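斯托莱尔推出普拉基科斜面分罐板 面向小型仓储与社区食品站的罐装品整理

罐装食品整理用具供应商斯托莱尔（Stolell）本月宣布，旗下普拉基科（Plakico）系列新增一款木质斜面分罐板，即日起接受订货。新品供小型仓库、社区食品站、学校食堂和零售后场使用，用于在台面上对直立罐装品进行分组、核对和排队待装。

普拉基科系列此前有三种产品，分别是平面分拣垫、抽屉隔条和窄口收纳盒。斜面分罐板是该系列第一款带坡度的产品，也是第一款以木板为主体的产品。斯托莱尔表示，今后该系列的台面用具将统一采用浅色木板，隔条和收纳盒的材料不变。

产品的基本结构

分罐板由一块浅褐色胶合板和一道深色挡边组成。挡边高出板面，装在板的较低一侧。罐子直立放在板上，沿板面排成一列，挡边用来防止最末一只罐子滑出板外。板底贴有防滑条，可直接放在桌面上使用，无须固定。

与常见的滚动式罐架不同，普拉基科分罐板上的罐子始终保持直立。滚动式罐架适合数量大、品种单一的场合，罐子横放，先进先出，但标签朝向不一，核对保质期时往往要把罐子逐只取出。直立摆放占用的面积较大，好处是标签可以一眼看到，罐盖上的喷码也朝上。斯托莱尔在产品说明中写明，分罐板不能替代滚动式罐架，两者适用的环节不同。

板面坡度较缓，罐子不会自行下滑，需要用手推动。这一点在设计阶段有过反复。早期样板的坡度较大，罐子放上去之后会慢慢移动，试用单位反映整理时要一直用手挡着。第二版样板降低了坡度，同时把挡边加高。第三版在此基础上把板角磨圆，并把板面的清漆由亮光改为哑光，减少灯光反射对读取标签的影响。目前销售的是第三版。

适用的罐型

斜面分罐板适用于常见的直筒金属罐，包括豆类、玉米、番茄、汤品、鱼类和宠物食品等。细高的饮料罐也可以放置，但重心较高，建议每次推动时扶住罐身中部。扁平的鱼罐头可以叠放两层，不建议叠放三层。玻璃瓶不在适用范围之内。

每块板的最大承重为16公斤。超过这一重量时板面可能出现轻微弯曲，影响罐子的稳定。若需要整理较重的大罐，斯托莱尔建议把两块板并排使用，或直接在平面分拣垫上操作。

凹罐、锈罐和鼓盖的罐子不应放到分罐板上继续流转。随产品附赠的说明卡列出了常见的挑出情形，包括罐身接缝处有凹陷、罐盖鼓起、卷边处有锈迹、标签脱落且无法辨认内容物。说明卡为防水材质，可以用夹子挂在台边。

试用情况

正式上市之前，斯托莱尔与卡留基（Kariuki）食品站合作进行了试用，试用期为7周。卡留基食品站每周六上午接收捐赠的罐装食品，下午分类上架，平日向登记家庭发放。试用期间，食品站在两张分拣台上各放置一块分罐板，其余台面照旧使用平面分拣垫。

食品站在试用记录中提到，分罐板主要改变了台面的分区方式。以前收到的罐子统一堆在台子中间，由工作人员从中挑选，已经看过的和没有看过的容易混在一起。使用分罐板之后，已核对过保质期的罐子上板，未核对的留在台面上，两部分之间有了明确的界线。换班时，接手的人不需要再问哪些看过、哪些没有看过。

试用记录也列出了几项不便。第一，分罐板放在窄台上时会占去较多位置，剩余台面不够摆放纸箱。第二，板面浅色，罐底带有污渍时容易留下印子，需要当天擦拭，隔夜之后较难清除。第三，左手操作的人员习惯把挡边放在另一侧，而早期样板的防滑条只贴在一个方向上，掉转之后会滑动。针对第三项，现售版本已在板底四边都贴有防滑条，可以按使用者的习惯任意摆放。

关于摆放角度，食品站试过与台边平行和斜放两种方式。平行摆放整齐，便于在旁边再放纸箱；斜放时板的上端离取罐的人近，下端离装箱的人近，两个人面对面工作时手臂不容易相碰。食品站后来两张台子都改为斜放。斯托莱尔据此在说明书里增加了斜放的示意，但没有规定固定的角度。

推荐的整理步骤

斯托莱尔为分罐板编写了一份简短的操作说明，供新参加整理的人员使用，内容如下。

整理开始前，先清空台面，擦干，把分罐板放在台面中上部，下方和一侧留出空位。

把待整理的罐子分批放到台面的空位上，罐身直立，不要堆叠。每批数量以台面能放下为限，不必一次取完。

拿起一只罐子，检查罐身和罐盖，读保质期。合格的放上分罐板，从挡边一侧开始向上排。不合格的放入台下的回收箱。

罐子上板时标签朝向自己。同一品种尽量相邻，但不需要为此调换已经排好的罐子，装箱时再作区分。

板上排满一列后，由装箱人员从挡边一侧取走，装入对应的纸箱。取走之后，板上剩余的罐子用手整体向下推一次，再继续上罐。

整理结束时，板上和台面上都不应留有罐子。如有未处理完的，应放回待整理箱，并在箱外注明。

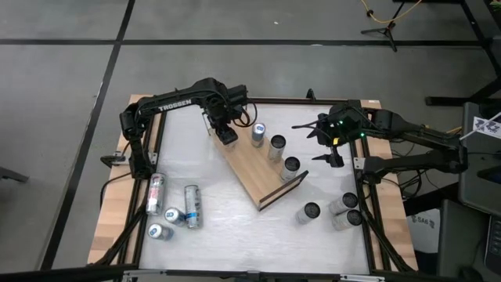 罐子在板上的间距没有硬性要求。间距留得宽一些，手指容易伸进去抓取；排得紧一些，一列可以多放几只。试用单位的做法是上午罐子多时排紧，下午收尾时放宽。台面上待整理的罐子也是如此，只要不相互遮挡标签即可。

对于外观相近的罐子，说明书建议单独处理。部分超市自有品牌的罐装品颜色接近，内容物却不相同，放在一起时容易看错。遇到这种情况，可以先在台面上把同色的罐子归到一处，逐只读过标签之后再上板，不要边读边排。

配套用具

分罐板可与普拉基科系列原有产品配合使用。平面分拣垫铺在台面上，起到减少噪音和防止罐底划伤台面的作用，分罐板直接压在垫上即可，防滑条在垫面上同样有效。抽屉隔条用于纸箱内部的分格，箱内不同品种的罐子之间可以插一道隔条，运输时不易相互碰撞。

斯托莱尔同时推出一组标签夹，夹在挡边上使用，可以插入手写的品种名或日期范围。标签夹为选配件，不随板附送。

生产与供货

分罐板的木板加工由普里科夫（Prikov）木工厂承担。该厂负责裁切、打磨和上漆，挡边和防滑条在斯托莱尔的仓库安装。首批产品共200块，其中一部分已由试用期间登记的单位预订，其余从本月起按下单顺序发货。第二批计划在十月投产。

单块零售价为180元，不含运费。社区食品站、学校和非营利机构凭证明可享受团体价格，具体由斯托莱尔销售部门按订货数量核定。破损或开胶的产品在保修期内可免费更换，因浸水造成的变形不在保修范围内。

清洁与保养

板面应使用拧干的湿布擦拭，随后用干布擦干。不要用水冲洗，不要放入洗碗机，也不要使用含磨料的清洁剂。罐内食品外漏时应立即擦净，糖水和番茄汁对漆面的影响较大，停留时间过长会留下痕迹。

不使用时，分罐板可以竖立存放，挡边朝下。不要在板上长期压放重物。板底防滑条磨损后可以单独购买更换，更换前须将旧胶清理干净，新防滑条贴好之后静置一夜再使用。

漆面出现轻微划痕不影响使用。如划痕较深、露出木质，建议用细砂纸轻磨后补涂食品接触级清漆，或将产品寄回由斯托莱尔代为处理，收取材料费和运费。

订购与咨询

订购斜面分罐板可通过斯托莱尔的网上商店或各地经销商办理。需要先看样品的单位，可在工作日与斯托莱尔销售部门联系，预约借用样板，借用期一周，往返运费由借用方承担。操作说明和防水说明卡的电子版可在普拉基科产品页面下载，供各单位自行打印使用。

关于斯托莱尔

斯托莱尔从事食品储存与整理用具的设计和销售，产品包括台面用具、收纳盒、隔条和标签配件，主要客户为小型仓库、社区食品站、学校食堂和独立零售店。普拉基科是其面向罐装和盒装食品整理的产品系列。

媒体垂询请联系斯托莱尔市场部。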